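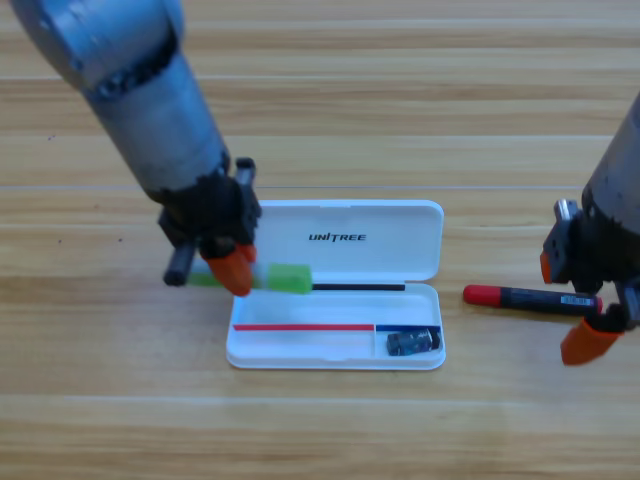
4.3 Open-day demonstration

The bimanual setup from Section 3 was shown to visitors during the Hunari open day on Tue 30 September. The purpose was to observe how the controller holds up when the operators have little say over the pace of work, the lighting, or the way objects are put back between trials. No parameters were changed for the event, and the policy weights were those used for the bench results in Section 4.1.

The station ran one task, packing. Markers start on the table beside an open case, and the two arms pick them up and place them in the base tray. Figure 4 shows the station with the left gripper holding a green-capped marker just above the case and a red-capped marker on the table next to the right gripper. The case is shallow and divided into compartments, so a marker released at the wrong angle can come to rest across a divider. We scored that outcome as a failure even when the marker could have been pushed flat by a later motion.

Visitors were allowed to set out the markers themselves, within a taped area described in the handout. Corinne Hutchins logged each trial by hand and noted any placement outside the area. Such trials were run to the end for the audience but left out of the counts. The session produced 324 logged trials, of which 219 were scored as complete. A further 69 ended with the marker across a divider or against the outer wall of the tray. The rest were stopped by the operator, in most cases after a visitor reached toward the table - the stop rule was strict and we did not try to resume a stopped trial.

Two differences from the bench runs deserve mention. First, grasp points were spread more widely along the barrel. Visitors tended to lay markers down at steep angles to the table edge, and the policy then closed on the cap end more often than it did in the lab. A grasp near the cap leaves most of the barrel unsupported past the fingertips, which makes the final angle harder to control. Second, the wait between trials varied from a few seconds to several minutes while questions were answered. We found no link between the length of the wait and the outcome of the next trial.

Motion was limited to the reduced speed profile for the whole day. The planner timeout stayed at 700 ms, and Alaric Nakamura checked the joint calibration before the doors opened and again at midday. The second check called for no correction.

Figure 4. Packing station at the open day. Left arm: green-capped marker held above the open case. Right arm: gripper beside a red-capped marker on the table.

The counts above are not pooled with those of Section 4.1, where marker positions were drawn from a fixed list.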